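Home > Tips > Storage
Putting Away Seasonal Things Without Losing Them
Updated 8/15/21

Most of what gets lost in a house is lost in January, when the decorations come down and go into whatever box is closest. Hot weather is a good time to sort it out, if you can stand the attic before breakfast.

Start with the boxes you have. Shipping cartons are fine for light things. Press on the corners, and if they give, flatten the box and recycle it. Tape the bottom seam twice, once along the seam and once across it. Masking tape dries out in an attic and lets go, so use packing tape.

Old shipping labels cause more mix-ups than you would think. Peel them off or black them out, then write the contents on two sides and the lid. "Misc." is not a label. Write "hall closet, scarves" or "tree, top half."

Wash knits before they go away. Moths go for sweat and food spots first. Let everything dry overnight, even if it feels dry when you take it off the line. Fold sweaters – never hang them – and put the heavy ones at the bottom.

Tinsel sheds and tangles. Wind it around a piece of cardboard with a notch cut in each end, or drop it in a paper bag by itself. It catches on knitted fabric, and picking it out of a scarf takes most of an evening.
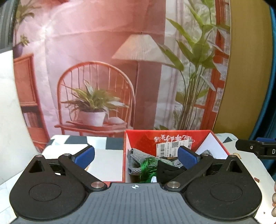 Knitwear and tinsel in the same box.

Glass ornaments do well in egg cartons. Hooks go in a jar with a lid. Test light strings before you pack them and throw out the dead ones now.

Candles should stay out of the attic altogether. A low cupboard on an inside wall is better, and they should lie flat. We lost a whole set of tapers one summer in Carncombe and had to scrape the wax off a tablecloth.

Keep a list of what is where inside the closet door. Ours is on a plain index card, in pencil, and gets rubbed out and rewritten every year.

More in Storage: Drying out a damp cupboard – Keeping moths out of wool – Shelf paper that comes off clean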